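I have been on a cold soup kick since June, and I'm not sorry! It started with a cucumber one I had at Bastum, the little lunch counter near my office, and I've been trying to copy it at home ever since (5 tries so far, two of them pretty sad). 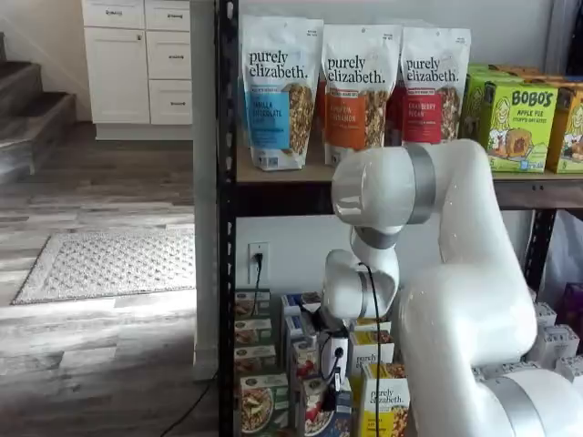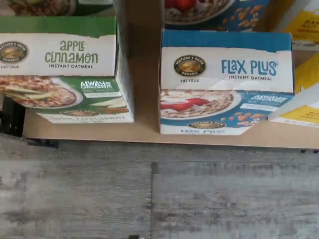

The version I finally like uses plain whole milk yogurt, two big cucumbers, a fat handful of dill and the juice of a whole lemon. Peel the cucumbers if the skins are thick – mine were, and the first batch was so bitter that I poured it out. Blend everything with a clove of garlic and a good pinch of salt, then stick it in the fridge until it's really, really cold. I gave it 33 minutes the first time and it wasn't enough. Overnight is best.

For the top I do chopped radish, more dill and a swirl of the green olive oil from Skurov, the deli by the bus station (pricey, but a bottle lasts me all summer). My sister puts hot sauce on hers and I've stopped arguing.

It keeps for two days, maybe three, and you'll need to stir it again before you pour. Next up is a cold beet one, as soon as I can get the stains out of my cutting board!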